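ok so I went to the Orkura open day and I have a lot of thoughts, thread incoming

background: Orkura is the robotics place out past the Vesham exit, second floor, above the tile showroom. They do this once a year and I've missed it every time. October 2022 was finally my turn!

first thing, parking. There is no parking. There's a lot with 18 spots and a sign that says all of them belong to the tile people. I ended up on the hill and walked down

they give you a sticker at the door with a number on it. I was 263. I asked if that meant 263 people had come already and the guy said no, they just started the roll in the middle because the beginning got used up last year

main room has the big demo, an arm sorting mail into bins. It's called Kirui. Everybody crowds around Kirui. It is very smooth and kind of hypnotic and I watched it for way too long next to a kid eating pretzels

it did drop one envelope. The whole room went "ohhh" like someone missed a free throw

but the thing I want to talk about is the side room, which had maybe the worst sign of the day (a sheet of printer paper that said TRY IT, with no arrow)

side room is where you get to hold the gripper yourself. No arm, no motors doing the moving, just you walking around with two robot fingers on the end of a handle. You pick stuff up with it and the camera on it records how you did it. Then later they use those recordings to teach the arm

I did not get how this worked until I was holding one. I figured somebody types in "go left, close hand." Nope, a lot of it is a regular person picking up a cup over and over

and wow you get bad at cups. I've been picking up cups my whole life! Put two stiff fingers between me and the cup and I'm a toddler

things I picked up: a sponge, a plastic spoon, a block, the spoon again because I didn't like how the first one went

things I did not pick up: a grape. We don't need to discuss the grape

the woman running the table told me the padding on the fingers is the part that wears out fastest. They go through it constantly and just wrap it again. I liked that. You walk in expecting a spaceship and there's a person with tape and a screwdriver

she also said the best sessions are the boring ones. Same table, same object, 94 tries in a row, no showing off. She could tell I was showing off

someone asked if the robot learns your bad habits too and she said yes, right away, no hesitation. There was a stretch where everything got set down with a little extra tap because one person on the team does that with their coffee

I asked to see one of the recordings from the handle's side and that was my favorite part of the day. It's all table. You forget how much table there is in picking something up. Lots of coming in low, waiting, lining up, backing off

also the glare. She said shiny tabletops drive them nuts and the overhead lights move around in the picture every time you tilt your wrist. I have now been home for a while and keep noticing the glare on my own kitchen table, thanks for that

there was a talk at the end by the software side, Claltau, that's the name of the program that sorts through the recordings. I followed the first 10 minutes pretty well. Then there was a graph and I started thinking about dinner

good question from the back though: how do you know when you have enough recordings? Answer was a long pause and then "we run it and see." Fair enough

snacks: fine. Coffee: bad. Stickers: excellent, I took two and one is on my laptop already

they're doing a smaller one in November, sign-up only, where you get a full session on the handle with somebody coaching you. I signed up before I got back to the car

going to practice with salad tongs until then. If anyone local wants to come with me say so, the list was filling up when I left and you will need to park on the hill
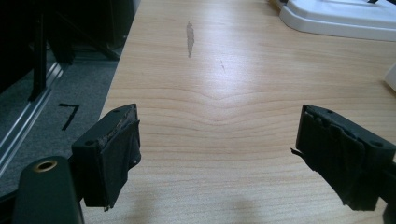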